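Diário de novembro: limpezas, papéis e a sopa da Annick

Acordei às seis e meia com a chuva a bater na persiana e já não voltei a adormecer. Fiz café e fiquei na cozinha até clarear. 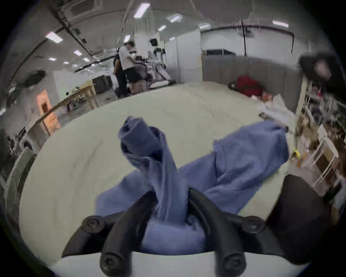 Manhã

Comecei pela despensa, que andava a adiar desde o verão. Tirei tudo para cima da bancada e limpei as prateleiras com água e vinagre. Havia um pacote de farinha de milho com bicho, que foi logo para o lixo, e dois frascos de doce de abóbora sem etiqueta. Abri um. Está bom, embora mais doce do que eu costumo fazer. Deve ser do ano em que dobrei a receita e me enganei no açúcar.

Os panos velhos passaram todos para a gaveta de baixo. Os turcos limpam melhor os vidros do que os de algodão liso, mas largam pelo nas primeiras lavagens e é preciso paciência. Os lisos ficam para a loiça. Deitei fora três que já estavam só buracos.

A prateleira de cima continua torta. O suporte da direita cedeu e a bucha roda no furo. Tenho de comprar buchas mais grossas quando for à vila. Por agora pus lá só o que é leve, as caixas de chá e os guardanapos de papel.

Pelas dez liguei para a Clurnik por causa da caldeira. Atenderam à segunda tentativa. A rapariga disse que a revisão fica em 79 euros, deslocação incluída, e que o técnico vem na semana que vem, da parte da tarde. Perguntei se era preciso purgar os radiadores antes e ela foi perguntar a alguém. Não é preciso. O do corredor continua frio na metade de cima, mas aguenta até lá.

Depois sentei-me com os papéis. Tinha a correspondência toda numa caixa de sapatos e levei mais de uma hora a separar. A fatura da água veio alta outra vez. Fui ver o contador com as torneiras fechadas e o ponteiro não mexia, portanto não é fuga. Talvez sejam as regas de setembro, que entraram todas neste período. Paguei e arquivei. Encontrei também a garantia da máquina de lavar, que procurei feito parvo em março.

Tarde

Almocei os restos do arroz de ontem com um ovo. A chuva parou por volta das duas e aproveitei para ir ao quintal. As couves estão furadas das lagartas, mas o miolo escapou. Apanhei quatro para levar à Annick e deixei as mais pequenas. A nespereira está cheia de flor e de abelhas, o que me espanta sempre nesta altura do ano. O muro do fundo tem uma pedra solta do lado do caminho. Empurrei-a para o sítio com o pé, mas há de cair outra vez.

Plantei o resto dos alhos. Comprei 50 dentes na feira e só tinha posto metade na terra, porque me doíam as costas. Ficaram em duas filas junto à rede, um bocado mais apertadas do que devia ser. Cobri com palha.

A meio da tarde fui a pé até casa da Annick Lachance. São uns 500 metros pela estrada de baixo e o atalho estava um lamaçal, por isso não arrisquei. Ela tinha sopa ao lume, de feijão com nabo, e mandou-me sentar. Falámos do filho, que mudou de casa e ainda não tem telefone fixo nem quer ter. Falámos também do livro da Ogundipe que ela me emprestou no mês passado. Confessei que parei a meio. Os primeiros capítulos, os da infância, são muito bons, mas a parte da viagem de barco arrasta-se. A Annick diz que melhora depois da página 200. Vou dar-lhe mais uma oportunidade antes do Natal.

Ela quer que eu vá com ela ao concerto do coro, no salão de Illstead. Disse que sim sem pensar muito. Agora tenho de ver se o casaco escuro ainda me serve e se não tem traça. Trouxe para casa um frasco de sopa e um saco de nozes. As couves ficaram lá todas, incluindo a que eu queria para mim.

Noite

Jantei a sopa. Faltava-lhe sal, coisa que não lhe vou dizer.

Tentei arranjar o rádio da cozinha, o Nundo pequeno, que anda a perder a estação. Abri a tampa, limpei os contactos das pilhas com uma borracha e voltei a fechar. Apanhou o noticiário durante dez minutos e depois veio o chiado do costume. Pu-lo em cima do frigorífico, com a antena virada para a janela, e aí ouve-se menos mal.

Telefonei à minha irmã. Está constipada e mal-humorada, e a conversa foi curta. Perguntou outra vez pela cómoda da mãe, se fica comigo ou se a mando para cima. Respondi que a transportadora cobra mais do que a cómoda vale e que ela a podia vir buscar na primavera. Ficou de pensar. As gavetas estão cheias de lençóis que eu não uso, e isso também tem de se resolver, com ou sem cómoda.

Li um pouco, vinte páginas, ainda no barco. Começou a chover de novo e fui pôr o balde debaixo da goteira do alpendre.

Para amanhã: comprar as buchas e pilhas novas, levar o casaco a arejar, responder à carta do seguro. Se não chover, acabar de apanhar as folhas do lado da garagem.

Deitei-me às onze e um quarto.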